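Wire shoe basket in wardrobe base: how to organize it so shoes do not fall through or scratch?

Posted in Home Storage, 23 September 2023

Aurelio Solís

Hello to everyone. In July we moved to an apartment in Inedville, and in the hall there is a built-in wardrobe, of the brand Pramness. In the lower part of it there is a chrome wire basket for shoes, which slides out on metal rails. My wife likes it very much. I am still not sure that I like it.

My problems are the following. First, the dirt from the soles falls through the wires to the base panel under the basket, and it is difficult to clean there, because the basket does not come out completely. Second, the heels of my wife's shoes go between the wires and the shoe falls on its side. Third, I do not know what is the best order for the shoes. I tried to put them all flat with the toe to the front, and then only a few pairs can enter.

I called the shop and they offered me an insert tray made for this model for 32 dollars. I think it is a lot for a piece of plastic, but maybe somebody has it and is satisfied. Also I would like to know how much weight such a basket can hold. We are four persons and two of them play sports, so the shoes are many and some of them are heavy.

Thank you in advance for any advice. I apologize for my English.

Zaid Darwish

Dear Aurelio, your English is very clear, please do not worry. I have had a basket of this kind for nine years, first in my old place and now in the present one, so I made already all the mistakes which are possible with it.

About the dirt. I would not buy the tray for 32 dollars. I bought a roll of ribbed drawer liner of the firm Berhe, I cut it to the size of the wire floor and laid it inside the basket. The sand stays on the liner, and once in two weeks I roll it up and shake it over the balcony. For thin heels it also helps, but only if the liner is a stiff one. The soft foam type goes down between the wires together with the heel. I tried it and I threw it away.

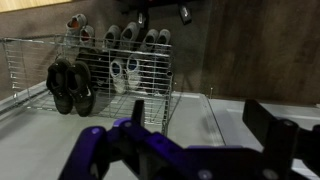
The order of the shoes is more important than people think. My rule is that the back of the basket is for the shoes which are worn less, and they should stand upright and lean on the far rim, so that each pair takes only little space of the floor. I keep gray ones there in a row, pair next to pair, and the ones with the orange lining I find at once even when the hall is dark. In the middle come the shoes for every day, with the openings up, so you can take them with two fingers. The front lip is low, and on it you can hang a pair, like my black sneakers, with the soles pointing down. For this you need a shoe with a strong collar. Leather shoes I never hang, because the wire leaves a line in the leather and it does not go away.

One more thing about hanging. Before you close the wardrobe, please check that the hanging pair does not touch the door. In my old place I closed it without looking, and the toe of one boot made a black mark on the inside of the door which I could not remove with anything.

To clean the base panel I use an old sock put over a wooden ruler. You pull the basket out as far as it goes and push the sock under it from the side. It is not elegant, but it takes one minute. For the rails use a dry cloth and no oil, the oil collects the dust and then the basket moves worse than before.

About the weight I can not tell you, mine never had a paper with it.

Gunitz

just put less shoes in it lol. we had one of those and took it out, now we have a plain shelf and a mat. way easier to sweep

for the weight look on the side of the rail, sometimes there is a number stamped. if not ask the shop

Aurelio Solís

Thank you both. Zaid, I will look for the stiff liner this week, and the sock with the ruler I tried already yesterday evening. A lot of sand came out, and also one earring which my wife was searching for since we moved. I put the winter boots at the back, leaning as you wrote, and now there is place for the football shoes of my son.

Gunitz, there is no number on the rail, or it is on the side which I can not see. I wrote to the shop and I wait for the answer. To take the basket out is not possible for us because the apartment is rented.

If somebody has an idea for the thin heels other than the liner, I would still like to hear it.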